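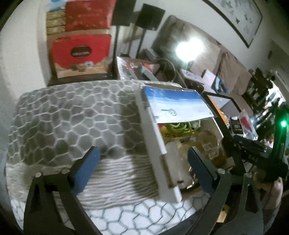 Odds and ends in a white tray, on the patterned covers

Sorting and packing helper, part-time

Runlow is taking on one person to help with household sorting and packing. We go into people's homes, work through the things that have piled up, and leave them boxed or binned in an order the householder can follow. The post starts in November and is for 30 shifts, with the chance of more in spring.

Most of the work is small items. Expect cables, snack packets, half-used food in clear tubs, leaflets, product boxes and plenty of bags. Furniture is handled by another team.

You will:
Empty trays, bins and drawers onto a clean covered surface
Keep food apart from cables and chargers
Match instruction booklets to the goods they belong to – many are in Chinese, and reading it is useful but not required
Flatten spare cardboard and keep good dividers for reuse
Write a short list for each box and tape it inside the lid

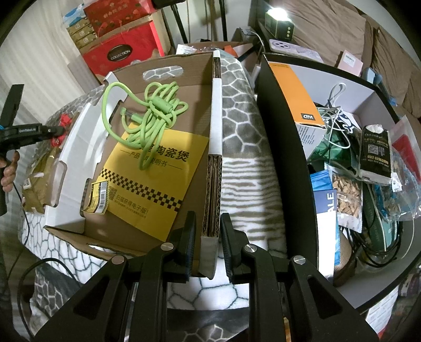 Cardboard box with a yellow booklet and a green cable, next to a round bin of mixed items

A lot of this is done on beds and low tables, so you should be comfortable bending and kneeling for an hour at a time. No box should go over the weight marked on our sheet. If it does, split it.

We are looking for someone tidy and patient who will ask before throwing anything away. Experience in a stockroom, charity shop or removals firm would help. You need to be over 18 and able to reach homes on the 83 or 113 bus routes.

Pay is £1,172 for the full run of shifts, paid in two parts. Travel between homes is covered, and we supply gloves, tape and labels. Shifts run from 9.30 am to 1 pm.

To apply, write to Shona Whitcombe at the Runlow office with a few lines on what you have done before and which mornings you can work. No CV needed. Questions about the shifts themselves can go to Digby Lowther, who runs the packing team – he is usually in the office after 2 pm.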